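Streaks on inside of large pane, low sun
Forum > Household > Cleaning and Laundry
17 posts in this topic, showing page 1

dinu_422
Posted 08:14

Second-floor flat, one large fixed pane with a narrow panel beside it, white frame. I am cleaning the inside face only. Method so far: warm water, a small squirt of washing-up liquid, wipe with a cloth, buff with a second cloth. By midday it looks fine. When the sun comes round there is a haze of curved streaks across the lower half. Water here is hard. I have been through the routine four times since February with the same result. What am I doing wrong?

Pultar
Posted 08:51

Too much detergent. A squirt is not a measurement. For five litres of water you want 2 ml at most. The haze is surfactant left behind when the water evaporates, and buffing only moves it about.

Secondly, curved streaks mean you are wiping in arcs. Go in straight horizontal passes, top to bottom, overlapping by a third of the cloth width.

rosska
Posted 09:20

Agree on the detergent, disagree on the passes. Direction makes no difference to how much residue stays on the glass. It only changes the shape of what you see afterwards. Horizontal on the inside and vertical on the outside is useful for working out which face a streak is on, and that is all it is useful for.

Check whether fabric softener has been anywhere near the cloths. It coats the fibres and comes off on the glass.

dinu_422
Posted 09:47

The cloths go in with the towels, so yes, softener. I will wash them separately at 60 with no softener and report back.

Mircea Bucur
Posted 10:33

I do the windows in our building and two others on the same street. My order of work for an inside pane:

Dry dust the frame and the top edge of the glass first. If you skip this, the first wet pass turns the dust to paste and you carry it down the pane.

Tie the curtain back or take it off the rail. A damp hem leaves marks on clean glass.

Wet pass with the cloth wrung out hard. Then a dry pass with a different cloth, straight away, before the edges dry. 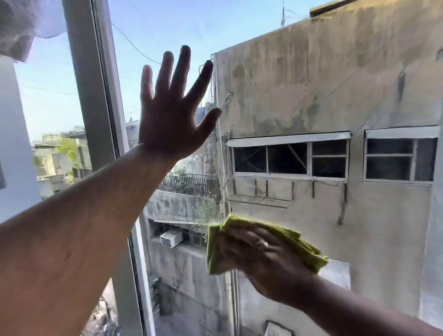
The dry cloth should be turned to a fresh side every half metre or so. Once it feels damp in the hand it is finished and you take another. On a big pane I get through three. Corners last, with the cloth over one fingertip.

If the haze is still there after all that, it is limescale, and detergent will not shift it. White vinegar, 200 ml to a litre of water, then rinse with plain water and dry again. Keep it off any stone sill.

Pultar
Posted 11:02

Folded, please, not scrunched. A cloth folded into quarters gives you eight clean faces and even pressure across the whole pad. A wad touches the glass at a handful of ridges and misses everything between them.

Mircea Bucur
Posted 11:15

For the dry pass I fold if the glass is already nearly clean. For lifting a stubborn patch I bunch it, as I can lean harder on a small area. Both have their place.

rosska
Posted 11:40

Eight faces assumes both sides of the cloth are the same. Many have one side with a much shorter pile. Mine does, and the short side drags.

Also worth saying: do not put your free hand flat on a pane you have just finished. Palm prints are grease, and they show up in low sun before anything else does. Hold the frame if you need to steady yourself. While the glass is still dirty it does not matter.

uvora
Posted 12:26

Has anyone mentioned the squeegee? 35 cm blade, one pass, done. I stopped using cloths on anything over a metre wide.

Pultar
Posted 12:39

Indoors it runs onto the sill and down the wall. You spend longer mopping than you saved.

uvora
Posted 12:44

Only if you flood it. Damp applicator, towel along the sill, wipe the blade after each stroke. There is a long topic on this in Tools, 438 replies, most of them about rubber hardness.

dinu_422
Posted 16:58

Update. Washed the cloths, halved the detergent, then halved it again. Upper part of the pane is now clear. There is still a dull band along the bottom, a hand's width high, which does not move with detergent. Going to try the vinegar mix tomorrow and rinse as described. Sill is painted timber, so no stone to worry about.

Mircea Bucur
Posted 17:21

A band along the bottom is condensation drying out over the winter. Two applications, five minutes each, and do not let the vinegar dry on the glass. Wipe the paintwork down afterwards with plain water.

Page 1 of 2. Topic viewed 1766 times.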